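Foltero Label Printer
Set-up Guide for Shared Workrooms

Section 4. Preparing the Work Surface and Loading Labels

This section applies to all Foltero desktop label printers supplied to the Erkville and Watkins sites. Complete Section 3 (Unpacking and Inspection) before you begin. Do not connect the printer to a power outlet until you are instructed to do so in Section 4.3.

4.1 Choosing a location

1. Select a flat, level surface that does not shake when leaned upon. The printer should not share a surface with a paper shredder or a guillotine cutter.

2. Confirm that a grounded outlet is within reach of the supplied power cord. Extension cords are not permitted at either site.

3. Allow a clear space of 2 inches on each side of the printer. The cover opens upward and toward the rear, and needs additional room behind the unit.

4. Keep the printer away from direct sunlight, heating vents and sinks. Labels exposed to heat may darken before they are used.

CAUTION: The printer must be lifted from the base. Do not lift it by the cover or by the label exit slot. Damage caused by improper lifting is not covered under the service agreement.

4.2 Arranging supplies

Label rolls, cleaning cards and the printed index sheet should be within reach of the person operating the printer. Supplies stored on the floor or on top of the printer will be noted at the next inspection. 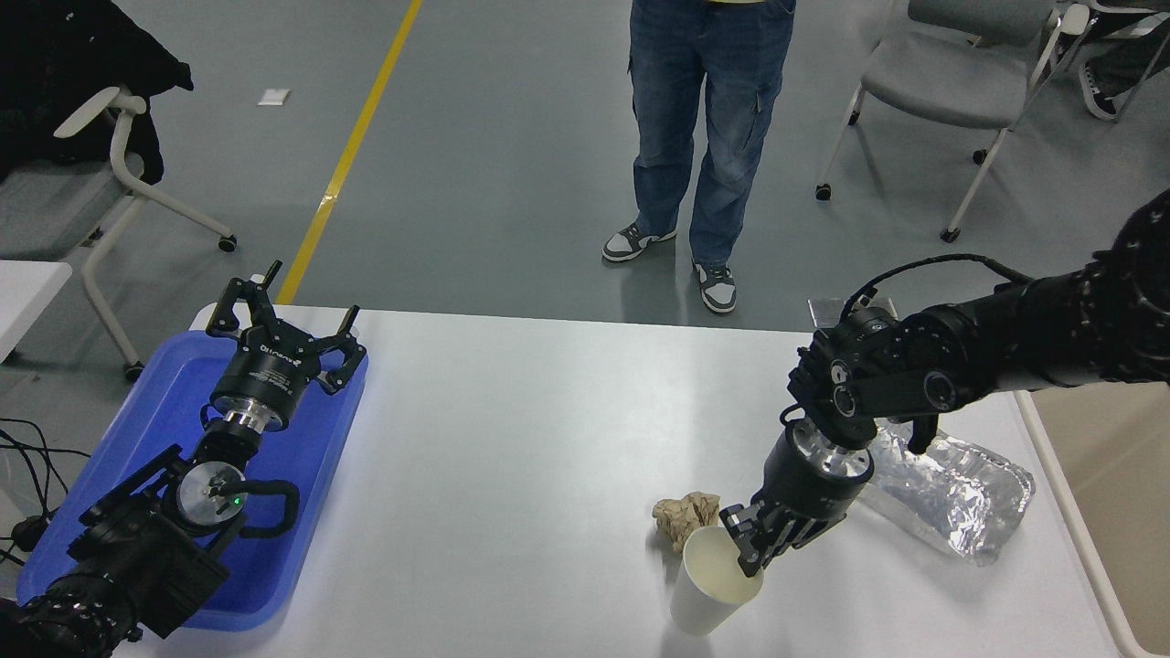
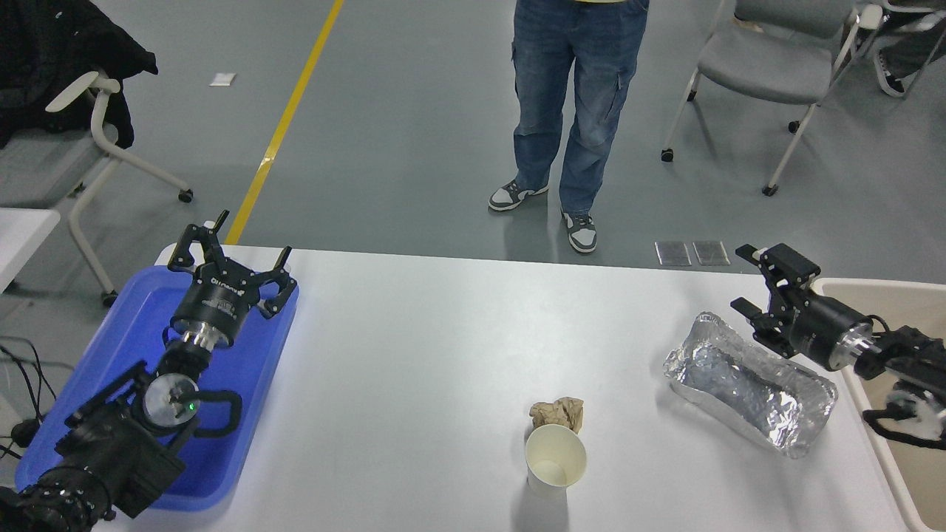

Each workroom is issued one set of supplies per printer, and replacements are requested through the site office. Rolls that have been opened must be kept together and used before a new carton is started. A shallow tray with raised edges, such as the blue plastic one on the white table, is suitable for opened rolls and keeps them from rolling off the surface. Unopened cartons should remain in the supply cabinet with the flap closed. Write the month of opening on the inside of the flap, for example "September," and leave the manufacturer's date code visible.

Note: Uvell labels are supplied on a narrow core. If your rolls are marked Uvell, fit the core adapter found in the accessory bag before proceeding to Section 4.3.

4.3 Loading a roll

1. Verify that the power switch is in the OFF position.

2. Press both cover latches inward at the same time and raise the cover until it locks.

3. Spread the roll holders and place the roll between them. The labels must feed from the top of the roll with the printed side facing up.

4. Release the holders slowly. The roll should turn freely by hand. If it binds, remove it and check that the core is seated on both holders.

5. Draw the leading edge of the roll forward beneath the guides and out through the exit slot. Adjust the guides until they touch the edges of the backing paper without bending it.

6. Lower the cover and press down on both sides until the latches click.

7. Connect the power cord to the printer first, and then to the outlet. Move the power switch to the ON position.

8. Press FEED once. The printer advances one label and stops. If it advances more than one label, proceed to Section 4.4.

WARNING: The print head becomes hot during use. Allow the printer to cool before touching any part beneath the cover.

4.4 Calibrating the label sensor

Calibration is required at first use and whenever the label size is changed.

1. With the printer on and the cover closed, hold FEED until the status light flashes 2 times, then release.

2. Wait while the printer measures the labels. Several blank labels will be fed out. These may be returned to the tray and used for handwritten notices.

3. Print the test page by pressing FEED and CANCEL together.

4. Compare the darkness value on the test page with the site standard. The standard is 50 for paper labels and 76 for coated labels. To change the value, refer to Section 6.

5. Sign the test page and place it in the equipment binder behind the tab for your workroom.

Note: Do not calibrate the printer with fewer than ten labels remaining on the roll.

4.5 Assistance

Questions concerning installation at Erkville should be directed to Ermelinda Barros. At Watkins, contact Jaime Macedo. Requests for additional adapters or a second power cord must be made in writing to Adelino Esteves and must include the serial number printed on the underside of the unit.

Continue to Section 5, Connecting to the Workroom Computer.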